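4.2 Where gloves are put down, and how pairs come apart

The second part of the survey dealt with the time between coming indoors and the next use of the gloves. We received 1363 usable questionnaires from Nitell and Wuna, two towns with similar winters but different housing. Respondents were asked to name the place where gloves were left on arrival, the place where they were kept overnight, and whether the two gloves of the last pair worn were still together at the time of writing.

Answers to the first question fell into four groups: coat pockets, radiators, baskets or drawers near the door, and open flat surfaces such as tables and benches. Open surfaces were named more often in Wuna, where many apartments have no separate hallway and the front door leads into the kitchen or living room. Wooden tabletops with a pale finish were the most common surface of this type. Drying racks were mentioned rarely and were grouped with radiators.

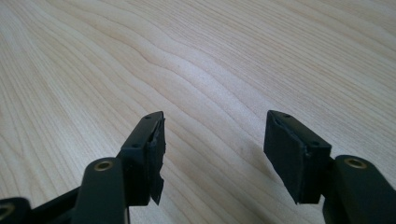

One respondent in Wuna objected to the wording of the first question, writing that gloves are never "left" on the table in her home but pass over it on the way to somewhere else, and that the form had no box for this. Similar remarks appeared on other forms from the same town. We therefore coded such answers as transit and kept them apart from storage in the tables that follow. The effect on the town totals was small, but the change matters for the loss model in Section 5, where time spent on an open surface is a separate term.

Pairs kept in pockets were reported intact more often than pairs kept in any other place. The result agrees with the Civetti household series, although that series recorded scarves and hats in the same category and cannot be compared item by item. For open surfaces the picture is mixed. Gloves left on a table were seldom lost, but they were often combined with gloves from other pairs. Nearly 400 respondents described a stack or pile of gloves that was sorted only when someone needed to go out.

Material also played a part. Fleece gloves were reported in mixed piles more often than leather gloves – a difference that remained after adjusting for household size. Fleece is light, takes up little room when flattened, and is often bought in several colors for one household. Pilling was mentioned in the free-text field as a reason for moving a glove from daily use to a reserve pile, usually after the third winter.

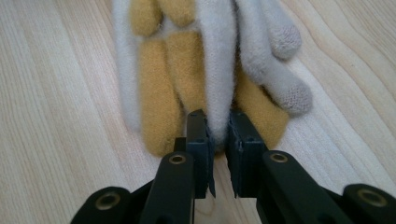 Figure 3. Gloves stacked on a wooden surface, including one of mustard-yellow fleece.

Respondents with mixed piles were asked how they chose a pair in the morning. Most chose by color first and by hand second. A follow-up form was sent to 40 of these households in February, using the Srivastava sorting scale without changes. Replies were consistent with the first round except for households with young children, where the piles were larger and the reported sorting time was longer. We return to this group in Section 4.3.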